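Shop > Card Room > Shufflers > Pedell 2 Automatic Card Shuffler

Pedell 2 Automatic Card Shuffler

Every few months somebody asks us to stock a shuffler for the home game, and for years we said no. Most of them chew cards, jam on the second deck and end up in a drawer. We now sell one, the Pedell 2 from Govum, and we would still like you to read this before you put it in your basket.

The maker claims a full shuffle of two decks in 11 seconds. We got that with new plastic cards. With paper cards that had been through a season of pub poker it took longer, and twice it stopped halfway with a corner folded over. The box says "casino grade". We have no idea what that is supposed to mean and neither, when we asked, did Govum.

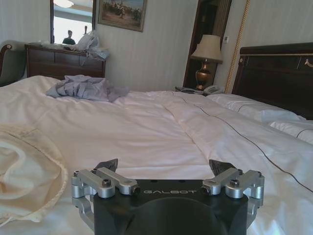 Words: the Card Room desk at Krajčí

How good is the shuffle? Better than a tired player doing two lazy riffles, worse than a dealer who knows the job. One pass leaves clumps. We found runs of the same suit still sitting together, so run it twice and cut by hand. If your table plays for proper money, cut it by hand anyway.

Noise is the other thing. The leaflet calls it "whisper quiet". It sounds like a coffee grinder in the next room – fine in a bar, less fine if there are children asleep upstairs.

What it takes: poker size and bridge size, one or two decks. It won't take jumbo tarot cards or anything sleeved. Batteries are not included and there is no mains lead. The maker says a set lasts 900 shuffles. Ours went flat well before that, though we did leave it switched on over one weekend in November.

The Pletis shuffler we used to be asked for is cheaper and has the same sort of rollers. We sent our sample back after the lid catch broke. The Pedell catch has held so far, but it is thin and we would not drop it.

Spare rollers are sold separately. Returns are accepted within the usual period if the machine is clean and boxed. Cards damaged by a shuffler are not covered by us or by Govum, so try it with an old deck first.

11 comments | 2 shares

Contact us | © Krajčí Card & Table Supplies | Back to top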